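Han sweeping arm, progress report no. 2
Sterkeck shared workshop, for the Wurkville small builds fund
18/10/2022

Hi all, second report, and a much happier one than the June one!

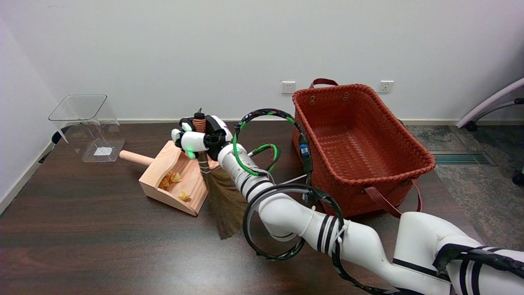
So the big news is that Han has moved on to tools. We spent the summer on plain pick and place, and I was getting pretty bored of it (you could probably tell from my emails). Now the job is a little broom and a dustpan on the table, and the hand has to hold the handle firmly enough that the bristles don't twist when they drag. That was the part I worried about most when I wrote the application, and the grip is finally good enough to build on.

I've logged 214 sweeping runs so far. Light crumbs go in nicely most of the time. Anything flat that sticks to the table still beats us, and the arm likes to stop short of the pan when it starts from the far side. I think that's a calibration thing in the wrist, so it's next on my list.

Money: of the second payment I have spent more than 500 dollars, nearly all of it on the replacement wrist motor from Flovport. It took 14 days to get here, which ate most of September's slack, but I didn't have to touch the reserve. Receipts are in the shared folder.

Still to do before the final report: tidy up the cable routing (I know, I know), teach it to empty the pan into a bin, and write the build notes so the other workshop members can copy the setup. The notes are half done and the drawings aren't started.

One request: could I shift the leftover travel money over to spare finger parts? It's a small amount, and I'd like to order before the holidays if you're okay with it.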